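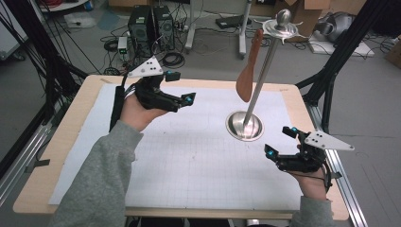 *Fig. 1. Puesto de mesa: soporte de acero inoxidable con espátula colgada y una pinza de mano en cada mano.*

Inicio | Datos | Hardware | Presupuesto | Incidencias

# Stidier – ficha de datos y plan de compras

Última revisión: 27 de junio de 2018

## Contenido

Demostraciones de manipulación con utensilios de cocina, grabadas con pinzas de mano. La versión actual reúne 1,050 episodios. La tarea principal es colgar y descolgar utensilios de un soporte con disco.

## Equipo por puesto

- Dos pinzas de mano, izquierda y derecha
- Mesa con superficie cuadriculada
- Ordenador de captura
- Juego de utensilios y soporte

## Presupuesto

El segundo puesto se monta en julio en la sala de Gostham. Precios por unidad, sin IVA:

- Almohadillas de repuesto (juego): 79 euros, Horkano
- Soportes de plástico para los dedos (par): 89 euros, Rashti
- Lámina cuadriculada: 15 euros

Los ordenadores van en otra partida. Conviene pedir dos juegos de almohadillas por puesto – son la pieza que más se repone. El transporte de Rashti se paga aparte y no admite pedidos parciales.

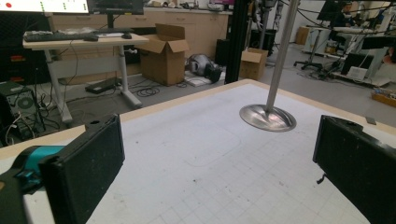 *Fig. 2. Almohadillas negras de los dedos, base metálica del soporte y mesa cuadriculada.*

## Espacio

Reservar sitio para el marco y paso libre por los lados largos de la mesa. Los cables de captura deben comprarse con longitud de sobra; los del primer pedido hubo que cambiarlos.

## Pendiente

- Segunda oferta para los perfiles de aluminio
- Decidir si se compra otro soporte igual o uno más pesado

Compartido 15 veces · 3 comentarios

**mlab_sur:** ¿Los 89 euros son por par o por mano?

**stidier:** Por par de dedos, o sea, una pinza.

**tornillo8:** Nosotros pedimos la lámina en mate y hay menos reflejos. Cuesta lo mismo.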